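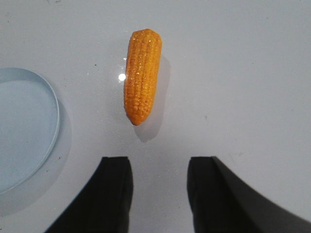
Cleaning Play Food and a Glossy Play Table

Smooth play food picks up fingerprints quickly, and a shiny tabletop shows every one of them. The job takes a few minutes with two soft cloths, a bowl of lukewarm water and a drop of dish soap.

Start with the food. Dampen the first cloth, wring it out well and wipe each piece. On corn, work along the rows of kernels, then go over the grooves with a soft toothbrush. Dry each piece and set it on a towel.

Next, clear the table and brush off any dust before you wipe. Grit dragged under a cloth can leave fine scratches.

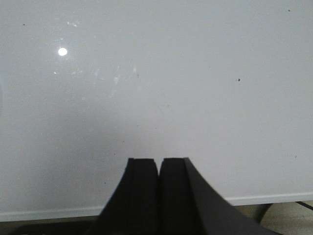 Wipe from the far edge toward you in straight, overlapping passes. Follow right away with the dry cloth. Look at the surface from a low angle to find streaks, and go over those spots again with light pressure. Skip scouring pads and powder cleansers.

Wash the plates last, rims included, and dry the undersides before they go back on the table.
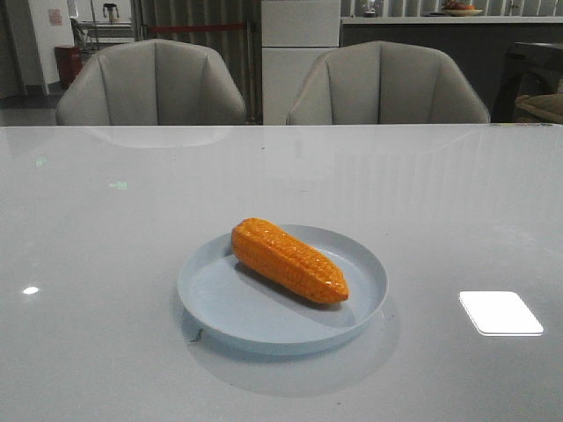
Can play food go in the dishwasher?
Only if the maker says so. Hollow pieces can trap water inside, so wash those by hand.

Updated August 27, 2026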